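**Ticket 2448 — Tool case: tape won't stay in its slot, lid won't close flat**

Status: Open, waiting on parts
Opened by: Eun-ji Seok
Assigned to: Gyu-bin Geum
Item: Household tool case, black and orange, shelf 2
Supplier: Gondus

**Problem as reported (Monday, 9:10)**

The lid on the tool case at the Trerneslow bench pops back up at the right corner when I press it down. The left latch catches, the right one doesn't. It was fine in August. I took everything out and the empty case closes with both latches, so I don't think the hinge is bent. Please fix or swap.

**Log**

9:45 — Gyu-bin Geum
Confirmed. Empty case closes. Put the tools back one at a time and tried the lid after each. Hammer, pliers, screwdriver and knife are all OK. The lid starts to lift when the black roll goes in at the top of the right side.

10:20 — Gyu-bin Geum
Checked the slot for dirt. Found a bit of packing foam at the bottom and pulled it out. Roll sits lower now but the right latch still won't catch.

10:30 — Dong-geon Oh
Is that the original roll? The ones from the stock drawer are wider than what came with the set. I put a new one in a few weeks ago when the old one ran out.

10:50 — Gyu-bin Geum
That would do it. Measured the lid clearance with a strip of clay and the roll is touching. Tried it turned the other way and it's no better. Tried the case from job 184 with its own roll and that one closes.

11:15 — Gyu-bin Geum
The tester and the knife have a ridge between them. If the knife rides up on the ridge the lid will also lift, so check that first next time.

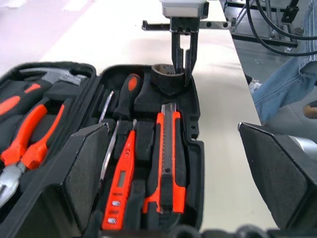
*Case open on the white table, black roll at the upper end of the right compartment.*

13:05 — Mal-soon Jang
Please don't trim the foam. We did that on another case and the screwdriver slid around afterward. Keep the foam as it is and get the right size roll.

13:40 — Gyu-bin Geum
Agreed, foam left alone. Asked Gondus for the narrow roll, their part 546. They have to check stock and will call back.

14:10 — Eun-ji Seok
Can I use the case in the meantime?

14:20 — Gyu-bin Geum
Yes. Keep the roll in the drawer under the bench and close the case without it — both latches hold that way. I'll leave this open until the new roll is in and the lid has been tested.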